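Home Guides Hardware Teleop Fault Notes Search

Fault 2563: hand stops closing during a shelf pick

Applies to: Vusar five-series hands on any humanoid running the Buleo arm controller, firmware branch 8 and later.

Symptom

The arm reaches into a cabinet or refrigerator normally. The fingers begin to close, then freeze partway. The console prints "2563 HAND CURRENT HOLD" and the arm stays where it is with the shoulder and elbow still powered. No further hand commands are accepted until the hold is cleared.

We saw this repeatedly in December on the fruit transfer task, almost always on picks from the upper compartment. Picks from the basket on the table ran clean with the same hand and the same grip profile. That difference is what led to the cause described below.

Before you start

The arm is live during a 2563 hold. The fault stops the fingers only. Do not put your own hand into the compartment to free the object.

1. Press the pause on the operator station and confirm the state reads PAUSED, then wait for the base to report stable stance.
2. Keep one person on the emergency stop for the whole procedure. On a standing robot without a hoist, the emergency stop drops leg torque as well, so use it for a real hazard and use pause for everything else.
3. Keep the refrigerator door fully open. If the door swings in against the forearm while the arm is holding position, the controller pushes back.

Clearing the hold

1. From the console, run "hand release slow". The fingers open at reduced speed. If the object is above the shelf it will drop a short distance.
2. If the fingers do not move, run "hand status" and read the current for each joint. A single joint reading over 498 mA with the others near zero means that finger is jammed against something solid, usually the shelf or the compartment wall.
3. In that case raise the wrist 2 cm in Cartesian mode and repeat the release.
4. Back the arm straight out along the approach line. Do not let the planner choose a return path. Its collision model does not include the lip at the bottom of the compartment, and ours clipped it twice.
5. Bring the arm to the side, open and close the hand in free air, and check that every finger returns to zero.

Reaching into the upper compartment, with the basket at the end of the table next to it:

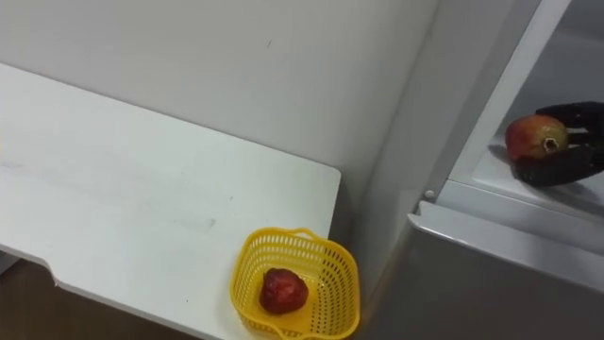
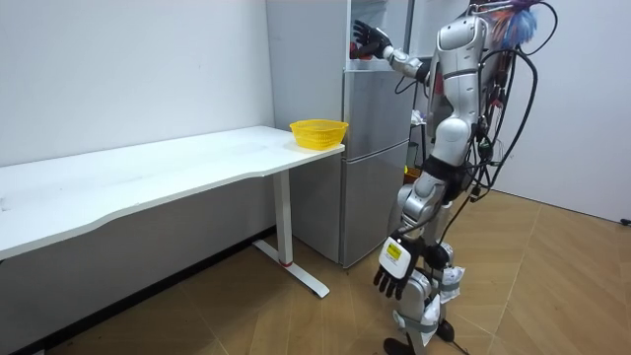
Cause

The grip profile closes all fingers together and watches total current to decide when the object is held. With the hand low over a shelf, the fingers going underneath touch the shelf surface before they touch the fruit. The controller reads this as contact and raises the closing force. The lower fingers stall, the joint limit trips, and the hold is latched.

The basket picks approach from above, with all fingers pointing down, so none of them gets trapped in this way.

Jayson Ambrosio confirmed it by logging joint currents on a shelf pick with no object present. The fault appeared at the same point in the close – the fruit had nothing to do with it.

Fix

1. In the hand configuration, change contact detection from TOTAL to PER_JOINT.
2. Set the lower finger delay to 0.3 s so that the upper finger makes contact first.
3. Add a shelf plane to the task file, measured with the refrigerator in its final position. Measure again if the refrigerator or the table is moved.
4. Restart the hand node. A reload is not enough, as the detection mode is read only at startup.
5. Run the shelf pick at quarter speed with a foam block before going back to fruit.

If the fault continues

Check the cable run from shoulder to wrist. A connector under tension at full reach can give false current readings that look the same in the log. Extend the arm by hand with the motors off and look for a cable that pulls tight before the elbow is straight. Leave enough slack for full reach, and clip it so the loop cannot catch on the door.

If the cable is fine, swap the left and right hands. A fault that follows the hand points to a damaged finger tendon, and the hand should go back for service. A fault that stays on the same side points to the wrist board.

The older Manalastas adapter plate has no per-joint sensing. On those units the only workaround is to raise the grasp height and accept a weaker grip.

Related notes

Fault 2410: wrist encoder drift after warm restart
Setting a shelf plane in Posmont task files
Cable routing for standing robots
Pause and emergency stop: what each one cuts
Replacing finger tendons on Vusar hands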